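Slide 1. Comparing grippers on stemware

Hi everyone, and thanks to Saadet Başaran for getting me a slot. I'm Iolo Maddocks, from the bench at Mukthorpe. I love this task and I'll try not to go over!

Slide 2. Why a wine glass

(Pause here, let people look.)
Clear walls, a thin stem, a round foot, and liquid that shows every tilt. Depth cameras hate it. I'd pick it over a block any day.
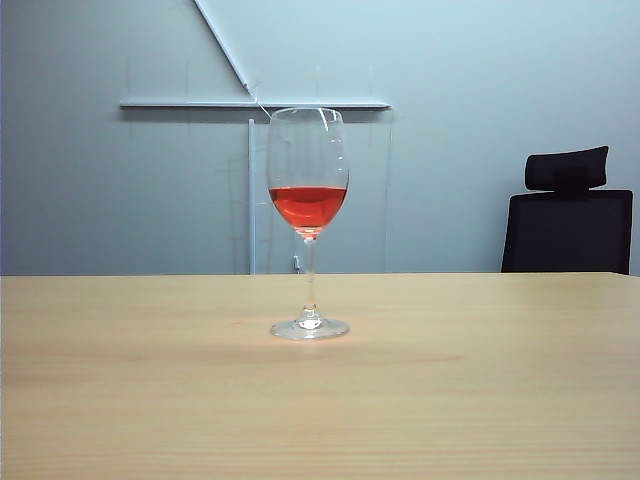 Our fill is shallow on purpose. Reinhold Görtz wanted a fuller glass, and we may get there by September, but first we wanted a strong color line the side camera could follow.

We use cookies to remember your settings. Accept | Manage preferences

Slide 3. The two setups

Wynne fingers: wide pads, slow close, very forgiving on the bowl.
Hasness fingers: narrow tips that get in low, close to the stem. Harder to aim, but the wrist has so much more room to turn (show the wrist plot if there's time).
Same arm, same controller, same 9 start positions for both. Gwenllian Griffiths wrote the script that shuffles the order, and it's lovely.

Slide 4. Lifting with a tilt

With two fingers low on the glass, the bowl can lean while the liquid tries to stay level. Watch the top edge of the red when the glass is off the table. That line tells you more about the motion than the joint log does, and I got a bit obsessed with it.

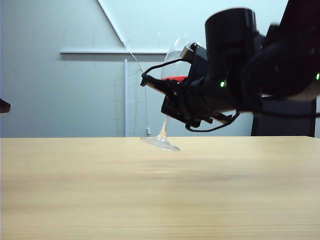

Slide 5. What we'd change

- Softer pads on the narrow tips. Rhun Trevor has 7 kinds cut already.
- A second side camera, as the gripper hides part of the bowl.
- Cap the wrist speed in the controller, then creep it back up.

Ask me about the pads afterward, I brought a bag of them. Next up is the Flanham group.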